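## Le tri, saison deux

*7 septembre 2024*

La résidence Clidine trie ses déchets depuis février. Enfin, elle possède les bacs. Pour le reste, le syndic a eu la bonté de nous transmettre le bilan du prestataire, Flevetti, et je l'ai lu jusqu'au bout pour que vous n'ayez pas à le faire.

Sur 262 relevés du bac jaune, 32 ont été refusés. Motif le plus fréquent : « présence d'indésirables ». L'expression vise les couches et les restes de couscous, pas les locataires du quatrième, qui m'ont posé la question. Vient ensuite le verre, que certains persistent à jeter avec les cartons au motif que la bouteille était dans un carton. Le raisonnement se tient jusqu'au moment où quelqu'un ouvre le sac.

Un refus coûte cher. Le bac repart avec les ordures ordinaires, et la copropriété paie un passage supplémentaire, facturé jusqu'à 259 euros quand il tombe un jour férié. Le 14 juillet, donc. Nous avons su recevoir.

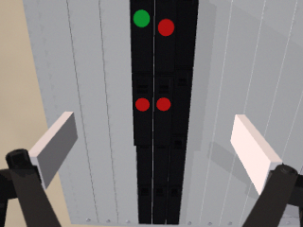
Yhon Paucar, au bâtiment B, propose de coller sur chaque couvercle une affichette qui dise clairement ce qui va dedans. Il y en avait déjà une. Elle a été décollée, puis jetée, et je vous laisse deviner dans quel bac. La nouvelle version sera plus courte, en gros caractères, sans la mascotte en forme de brique de lait qui faisait pleurer les petits.

Les questions qui reviennent :

- **Le pot de yaourt :** bac jaune, vide. Inutile de le laver, encore moins de le passer au lave-vaisselle, comme on me l'a avoué au local à vélos.
- **Le carton de pizza :** bac jaune s'il n'y reste pas de pizza.
- **Les ampoules :** au point de collecte du magasin Hindamitz, à l'entrée, derrière les chariots.
- **Le canapé en velours vert :** non. Il est dans le local depuis le printemps et son propriétaire est prié de revenir le chercher. Il dispose de 5 places assises, on ne peut pas dire qu'il soit passé inaperçu.

La prochaine visite de Flevetti aura lieu courant octobre, à une date que le syndic connaît et préfère garder pour lui. D'ici là, la clé du local peut être retirée à la loge, contre signature. Celle du bâtiment A a encore disparu ; si elle est au fond d'un bac, merci de préciser lequel.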